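Print this article | E-mail this article

Last updated: Dec 15, 2022

Clearing up after lunch: how far along are the machines?

Lingyun Lei has spent three years on what her group at Prurkik calls the residue problem, meaning everything left on a table once people have finished eating. She works on two-arm systems, and she was willing to talk about failure rates, which is less common in this field than it should be.

The task she uses as her yardstick is bussing a single place setting. Plates, cups and utensils go to the rack. Scraps go to the waste tray. Anything worth keeping goes into a container. "A ten-year-old does it without looking," Lei said. "We logged 1739 attempts in the last test series, and I would call the results uneven."

The uneven part is easy to locate. Rigid objects of known shape are close to solved, in her view. A cup has a rim, the rim has a diameter, and a parallel gripper can close on it from several approach angles. Placing the cup upside down on a rack is harder than picking it up, because the prongs are narrow and the cup blocks the wrist camera during the last part of the descent. Her group handles this by storing an estimate of the rack position before the approach and trusting it until contact.

Flat items are worse. A plate lying on a tray leaves little clearance under the edge, and the fingers have to get beneath it without pushing it along. Chopsticks roll. Paper changes shape when touched, so the grasp that was planned no longer matches the object.

"And then there is rice," Lei said. "Grains are below the size our grippers were designed for. You can pick up one, in principle. You do not want to pick up 200."

Her current answer is to leave grains for a separate wiping stage with a cloth or a small scraper. That stage has its own difficulty, in that the system must decide when the table is clean enough to stop. A strict threshold keeps the arms wiping at reflections and wood grain. A loose one leaves food behind. The group has set the threshold by hand, and Lei does not regard that as a solution.

On speed, the figures are modest. The median run for a full setting was 185 seconds, against well under a minute for a person. She does not consider this the main obstacle. Flukcombe, the catering supplier that lets the group test in its staff kitchen, has told her that slow would be acceptable overnight if no one had to stand by. "Standing by is the cost," she said. "If a technician has to reset the arm every few runs, you have hired a dishwasher and a technician."

Plunow and Thaweesak, both of which sell arms into small workshops, have approached the matter from the shop-floor side, where parts arrive in fixtures and lighting is constant. Lei has used hardware from both. She considers kitting and machine loading ready for ordinary use, provided the part list is short. Mixed bins are less certain. She noted that a table after a meal is a mixed bin in which some of the parts are soft.

I asked whether better learning methods would close the gap. She said they already had in part – the group no longer writes grasp rules for each object, and a policy trained on demonstrations by human operators handles unfamiliar cups well. It handles unfamiliar food badly. A vegetable end and a crust of bread call for different grip force, and the present fingers carry no tactile sensing.

Lei declined to name a year for a household product. She would commit to a narrower claim, that a fixed station in a canteen, with standard crockery and a person checking it once an hour, could be running within the life of her current grant. The home is a different matter. "In a canteen I can choose the plates," she said. "In your kitchen I get whatever you left out, in whatever order you left it, and the policy has to decide what is trash. We still get that wrong more often than we drop things, and dropping things is what people ask me about."

The next test series begins in late December and will add tactile pads to one arm, with the other kept as it is for comparison.

Contact the editors | Copyright 2022, all rights reserved | Back to top

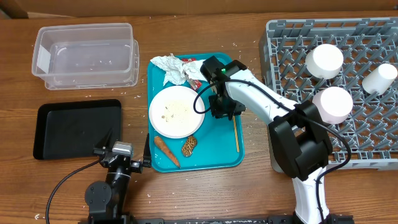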